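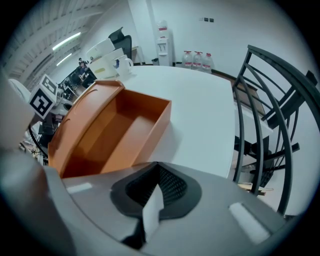
4. Teaching by hand: the Clernberg tray tasks

Publications > Provthorpe Robotics Notes > Learning from demonstration > Section 4

Figure 3. Wrist view from the Vornora hand-held gripper during a tray task. The open orange tray is on the white table; the marker cube is at the left of the view.

4.1 Why we put the tool in the demonstrator's hand

Our earlier work used remote control throughout. The demonstrator sat at a desk, watched two video windows and drove the arm with a joystick and a pair of foot switches. It gave us clean joint data and we learned a great deal from it, but it was slow, and the motions had a stiffness that anyone who has steered an arm this way will recognise. People moved one axis, stopped, looked, and moved the next. When a policy was trained on those recordings it faithfully learned to stop and look as well.

With the Vornora tool the demonstrator simply picks up the gripper and does the job. We were delighted by how much this changed the recordings. The hand slows down just before contact, tilts the finger under a lip, gives a small nudge when something sits badly, and all of that arrives in the data without anyone having to think about it. Most of our demonstrators were working at a natural pace by their third attempt, and several asked if they could carry on after their session had ended.

The price is that we lose the joint angles. A person's arm is not our arm, and nothing in the hand-held recordings says which elbow position the robot should choose. We therefore treat each demonstration as a path of the gripper through space, together with the opening between the fingers, and leave the rest to the motion planner described in Section 5.

4.2 The view from the tool

The camera is fixed to the gripper body and looks out over the fingers. We chose a very wide lens after trying two narrower ones, and the bending it causes is plain in Figure 3, where the tabletop and the black metal chair on the right both curve strongly. We do not straighten the pictures before training. Straightening throws away the outer part of the view, and the outer part turned out to matter a lot when the tool is close to the table and the tray fills the middle.

The lower part of every picture is taken up by our own hardware. In Figure 3 the grey housing runs right across the bottom, with the black textured pad and the white finger tab in the centre. We considered masking this region out and are very glad we kept it! The tab gives the network a fixed point to judge distances against, and policies trained with the housing masked were visibly worse at lining up with an edge. They tended to arrive in the correct place and then close a little early.

The other finger is a nuisance in comparison. It sits so near the lens that it is always out of focus, and it covers part of the view on the left, as it does in the figure. A thinner finger would help. We tried one and it flexed under load, so the thicker one stayed for all the results reported here.

4.3 Knowing where the tool is

A demonstration is of little use unless we can say where the gripper was at each moment. We estimate its path from the video together with the motion sensor inside the housing, and we use printed markers to tie that path to the table. The cube in Figure 3 carries black-and-white square markers, and from this position one face and the top can be seen. A cube suits us better than a flat sheet for exactly this reason – the demonstrator moves round the work, and a flat marker seen at a shallow angle quickly becomes useless.

The rest of the room also does its share. We were pleased to find that ordinary clutter is excellent for tracking. In our view the water dispenser, the row of large water jugs and the dark switches on the wall are all good things to have behind a task, with plenty of edges and corners spread over different distances. By contrast, the white table on its own offers the tracker very little. In an early test we surrounded the table with plain screens, thinking a tidy background would make learning easier, and the path estimate drifted so badly that the gripper appeared to sink through the tabletop. The screens went back to the store the same afternoon.

Lights along the ceiling deserve a mention for anyone copying this arrangement. When the tool is tipped back, bright fluorescent strips come into view, and with automatic exposure the table can darken for several pictures in a row. We now lock the exposure at the start of each session, using the tray as the target.

4.4 The tasks

All the tasks in this section use a shallow working area on the table and an open tray. They were picked with the Rafferty arm in mind, so every position is one that the arm can reach from its fixed base. The demonstrator was given a short written instruction and no advice on how to hold or angle the tool.

Task A, place in tray. A small part is picked from the table and released inside the tray. The part may be anywhere to the right of the tray at the start.

Task B, take from tray. The same part is lifted out and set down on the table. This is harder than it sounds, as the smooth inner walls give the fingers nothing to catch on, and the demonstrators developed some lovely tricks for bringing the part up against a wall first.

Task C, move the tray. The tray is gripped by its rim and slid to a new position. The raised flap on the left side has to be kept clear of the fingers.

Task D, close the flap. The flap is pushed over with a single finger and pressed down at the end. Here the white tab does all the work and the gripper stays closed.

We recorded 570 demonstrations across the four tasks. Of these, 146 were set aside for checking and never shown to the learner. Another 64 were dropped because the path estimate failed, nearly always in Task C, when the tray was carried in front of the cube and hid it for too long. We kept every other recording, including those with fumbles and second tries. Our first instinct had been to remove the fumbles, but a comparison on Task B soon changed our minds: the policy trained with them in was far better at having another go after a missed grasp.

4.5 Comparison with remote control

For Tasks A and D we also collected demonstrations by remote control, using the desk arrangement from our earlier work and the same written instructions. The two sets were matched in number before training.

On Task A the two policies behaved alike once the gripper was holding the part. The difference lay in the approach. The policy taught by remote control came down from directly overhead every time, as its teachers had, and struggled when the part lay against the outside wall of the tray. The hand-taught policy came in at a slant in those cases. It had seen people do so many times over, and it had clearly picked up that the slant belonged with the wall – a small thing, perhaps, but it was the most exciting moment of the project for us.

On Task D the result went the other way, and we think it is worth reporting in full. Pressing the flap shut needs a steady force, and the hand-held tool records position only. People pressed hard and the recordings show the finger stopping at the flap, with no hint of how hard it was being pushed. The arm, following the same path, touched the flap and went no further. Remote control did much better here, as the arm itself had been doing the pressing. We now add a fixed extra push of 3 mm at the end of the path, which works for this tray and will need changing for any other.

4.6 Practical points

Sessions were kept short. The tool is light, but holding it out over a table tires the wrist, and tired demonstrators begin to rest the housing on the tabletop between moves. The learner copies this, and the arm does not enjoy it.

Left-handed demonstrators were included from the start. Their paths cross the table differently and their own arm shades a different part of the tray, and both kinds of variety seemed to help the policy.

We did not clear the room. People went on working at the desks behind the table, cups stayed where they had been put down, and chairs came and went between sessions. For anyone setting up a similar study we would warmly recommend the same. The October recordings were made before we settled on this habit, and policies trained on those alone were easily upset by a chair in a new place.

The tracking settings, including the cube dimensions, are listed in Appendix B. Section 5 takes the recorded paths and describes how they are fitted to the Rafferty arm.

Contact the Provthorpe group | © 2018 Provthorpe Robotics Notes | Page last changed April 12, 2018 | Back to top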